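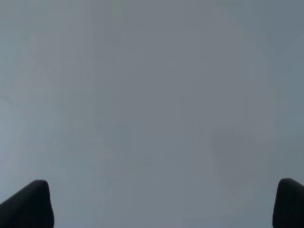
Ticket 81: grey worktop, patchy finish
Site: Arnulitz, side room
Raised by: Rūta Luik
Assigned to: Trinidad Arancibia
Priority: low
Status: open, waiting on supplier

Opened December 21, 2020

RL: The grey top looks uneven in colour. Paler towards the left, a bit more blue towards the right, and a darker patch on the right with no clear edge to it. There is also a faint yellowish-green streak. You have to look for that one. I can't see any scratches. Is this dirt or is it the finish?

TA: Has anyone used Bultance on it? That was the spray in the cupboard until October.

RL: Don't know. The bottle is still there, half full.

TA: Please don't use it on this surface. Wipe with warm water and a drop of washing-up liquid, dry with a clean cloth, leave it 12 hours and look again with the ceiling light off.

RL: Done. Dark patch is the same. Streak maybe weaker but I wouldn't swear to it. Water didn't bead differently over the patch.

TA: Then I don't think it's grease. Could be in the coating. Did it come from Daher or Zellport?

RL: Label underneath says Zellport. No batch number that I can find.

TA: Sent them the details and asked for 2 sample pieces in the same grey so we can compare. Leave the top in use for now. No bleach, no scouring pads, nothing hot straight on it.

RL: OK. I've moved the Bultance to the locked cupboard.

TA: Zellport have acknowledged. No date for the samples yet. Keeping this open.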